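4. Drying large pieces and garments

This section explains how to hang laundry on the Skuvik drying rack after washing. Before you start, read the cautions in section 2.

4.1 Preparing the rack

1. Unfold both wings until you hear the lock click.
2. Put the rack on a flat floor, with 6 inches of free space to the wall.
3. Wipe the bars with a dry cloth. A new rack can have a little dust from the factory.

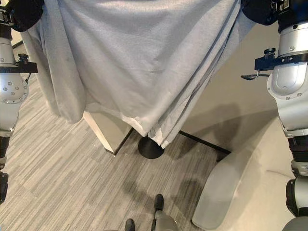

Sheets and blankets need the two long outer bars. Do not put them on the rack directly from the basket, as they will dry with hard creases. First hold the piece up by its two upper corners, as with the light gray cloth, and let it hang. The bottom edge may still be bunched, so pull it straight by hand. Then lay the cloth over both bars with the same length on each side.

Note: One wing can carry nearly 300 ounces of wet laundry. If the wing bends, move some pieces to the other wing.

Caution: Do not sit or lean on the wings, also when they are locked.

4.2 Garments

4. Turn dark clothes inside out.
5. Shake each garment two times before hanging.
6. Close zippers and the top button.

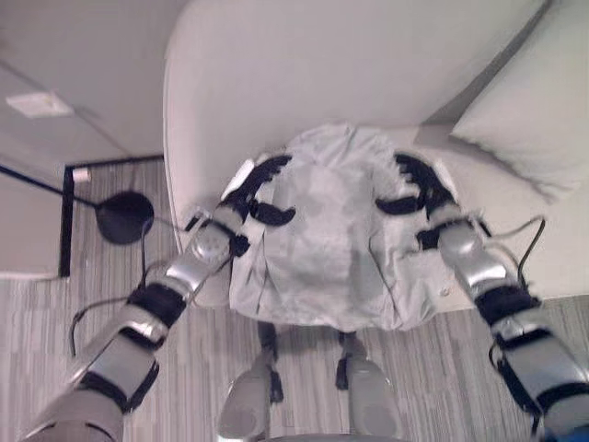
Knitted clothes can lose their shape on a thin bar, so for these please use the flat net (sold separately, Skuvik Net 100). Other clothes can go on the bars or on hangers. When a garment is still crumpled, like the light gray one, take it at both upper corners and pull gently to the sides before you hang it. Do not pull on the collar.

Note: In December and other cold months, drying takes longer. Open a window for a short time every few hours.

7. When all pieces are dry, remove them and fold the wings in the opposite order of 4.1.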